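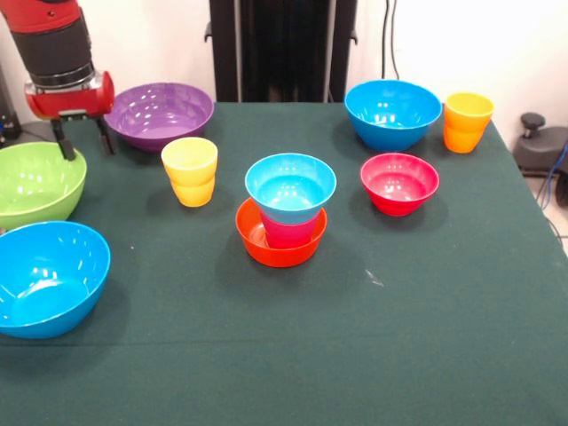
# The Consulate Over the Shoe Store

*Oct 5, 2024*

If you come into Lurkley by the river road, you will pass the ferry landing, a bank, a shoe store with a striped awning, and, if you happen to look up at the right moment, a flag. It is the flag of Cistar, a country most people in town couldn't have found on a map a generation ago and which a good many of them now have cousins in. The flag hangs from a second-floor window, and behind the window is a consulate with one long counter, a row of mismatched chairs and a radiator that knocks all winter.

I first climbed those stairs for a reason that will sound familiar to anyone who has married into another country's paperwork. My mother-in-law's birth had been recorded in Grirkine, the old port on Cistar's south coast, under a spelling of her family name that the family itself had stopped using before she could read. Her pension needed one spelling, her passport had the other, and a very patient clerk in the capital had written to say that the matter could be settled only in person, before a consular officer. The nearest embassy was a plane ride away. Lurkley was 73 miles by car, with a decent place for pie along the way.

We brought a folder. Everybody brings a folder. I have been back many times, for her and then for this article, and I've come to think you could tell a lot about a family from how it carries its papers – the accordion files with colored tabs, the cookie tins, the plastic grocery bags knotted at the top and undone very slowly at the counter.

## A post that kept almost closing

The office opened 60 years ago, when Cistar's freighters still tied up at Lurkley and a sailor who lost his seaman's book needed somewhere to go. The freighters went elsewhere in time, and by rights the consulate should have gone with them. It had been put on a list for closing more than once. But sailors had married here, and their brothers had followed, and then came the cannery workers, and the nurses, and after the nurses the students, so that whenever someone in the foreign ministry got around to looking at Lurkley again there was a line down the stairs.

These days the post looks after 4,000 registered citizens spread over a very wide patch of country, and it does so with a staff of 2, a consul and a clerk. They asked me to leave their names out of this, the consul because the ministry prefers it and the clerk because she has, she told me, quite enough people calling her at home already.

What they do all day is mostly small. They renew passports, witness signatures and register babies. They certify that retired people are still alive, a yearly requirement that the retired people find either insulting or very funny. Now and then the work is heavier. When someone dies far from home, it is the consul who calls the family, and who then spends days on the phone with airlines and funeral homes and customs offices. He keeps a dark tie in his desk drawer for those times, and he told me that he has never gotten used to putting it on.

## The long way around

Something changed last December, when Cistar and its neighbor Tang fell out over fishing waters and each sent the other's ambassador home. I had read about it in the paper the way you read about weather somewhere else. In Lurkley it landed on the counter the next morning. There are plenty of mixed families here, a Cistar husband and a Tang wife, or the other way around, and until then a trip to see both sets of grandparents had meant a single visa and a short train ride over the border.

The train stopped running. Visas had to go through a third country that had agreed to look after Tang's affairs, and its nearest office kept hours that seemed to change with the tide. So the clerk, without anyone telling her to, began keeping a notebook of what had worked: which form was being accepted that week, which crossing had reopened to foot travelers, which fee had to be paid in cash. People would call from three states away and ask her to read from it.

The ambassadors are expected back, though no date has been given. In the meantime the notebook is on its second volume and has a rubber band around it.

My mother-in-law's spelling, I'm glad to say, was settled on our third visit. The consul read the whole declaration aloud to her in the accent of Grirkine, which he'd grown up with and she hadn't heard from a stranger in years, and she made him read one paragraph over again – there was nothing wrong with it, she only wanted to hear it. Then she signed, and he stamped it twice, and we drove home by way of the pie.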